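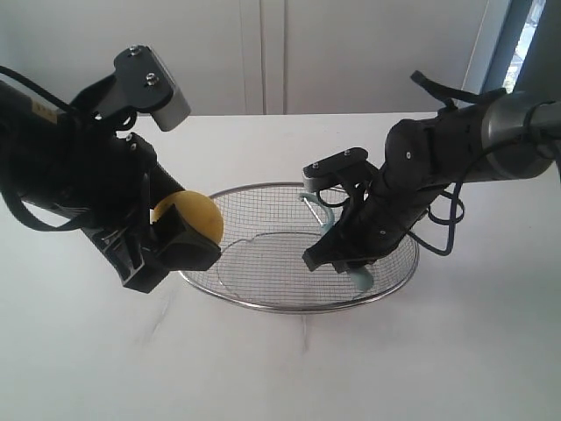
Second-hand console check – my list, with comments

I run through this every time an old console comes into the house, before I even think about putting a game in. This month's was a grey disc machine from a shop in Kerndale.

1. Mains lead and plug – OK. No nicks, no scorch marks, right fuse. I've binned worse ones (the last had tape round it, no thank you!).

2. Power brick – REPLACE. It's a Gornar one and it buzzes. Got uncomfortably warm after 35 minutes, so it's unplugged and a new one is ordered.

3. Vents and fan – OK after a clean. Almost 80 per cent of the grille was fluff. Soft brush, console off, lead out of the wall.

4. Disc lid switch – OK. Disc stops when the lid goes up. Never tape this down, whatever the forums tell you – there's a laser in there.

5. Controller ports – OK, though port two needs a wiggle.

6. Pads – one fine, one sticky. The Vammont pad has a split in the cable near the plug, so it's out of use until I've fixed it.

7. Memory cards – OK. Eight saves on the first, all loading. I copied them before testing anything else.

8. Shelf space – FAIL, my fault. It was jammed in next to the telly, so I've moved it along and left a gap behind for air.

Next check in May, once the new brick has had some use.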